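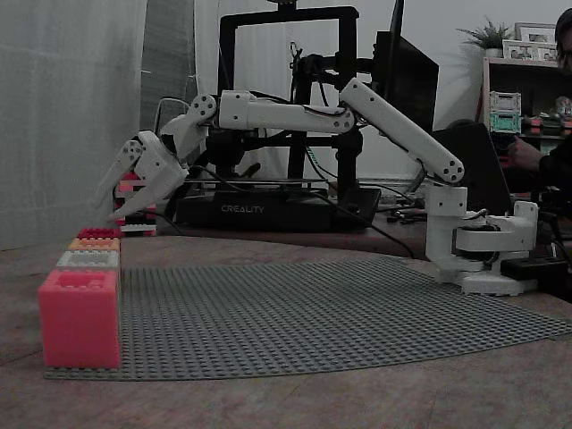

Fenna Mertens says the clinic visits were the part of the last project that people asked her to keep, and the paperwork was the part they asked her to drop. She spent two years on the outreach team for Mahama, and her notes shaped the position described on this page.

Community Health Evaluation Officer
Iremik Health Partners
Full time, fixed term, 3 years
Posted January 4, 2022

Iremik is hiring an evaluation officer for Mahama, a tuberculosis screening and treatment support program for seasonal farm workers and their families. The program works through local clinics and a network of trained peer workers. Many of the people it serves move between counties during the year, and some stop treatment when they move. The officer will find out how often this happens, why, and what the clinics can do to keep in touch with patients who leave the area.

What you will do

Design and run a yearly household survey of 200 families, with follow-up interviews by phone or in person.
Train peer workers to collect information safely and to explain consent in plain words.
Review referral records at partner clinics and report gaps to the clinic managers.
Check whether patients who transfer to another clinic are seen there.
Write two reports a year for the program board, and a short version for the families who took part.
Help local staff take over the survey before the grant ends.

You will report to Azadeh Kordestani, program manager, and work closely with Gholamreza Ghasemi, who keeps the patient tracking database. The database runs on Clindix. Training is provided, so prior use is not needed.

What we are looking for

A degree in public health, nursing, social science or a related field, or the same level of skill gained through work.
At least 3 years of experience in monitoring, evaluation or community research.
Good spoken Spanish. A second language used by farm worker families is a plus.
Experience with interviews on private subjects, including illness and immigration worries.
Comfort with spreadsheets and basic statistics.
A valid driver's license. Travel to clinics and labor camps takes up a large part of the week from April until the end of harvest – evening visits are common in that period.

We welcome applications from people who have done farm work or grown up in a farm worker family.

Pay and conditions

Salary depends on experience and follows the Iremik pay scale, which we send to every applicant on request. The job comes with health insurance, paid leave, a mileage allowance and a yearly training budget of $1,000. The office is in Visgate. Report writing can be done from home. TB testing is required before the first clinic visit and is paid for by Iremik.

How to apply

Send a resume, a cover letter of no more than 2 pages and the names of two references to Liên Ung in the Visgate office. Please include one writing sample, such as a survey report or an evaluation summary. Remove any patient details before you send it.

Applications are read as they come in, and the position stays open until filled. First interviews are held by video. Questions about the survey work can go to Jamshid Esfahani, research lead, at the same office.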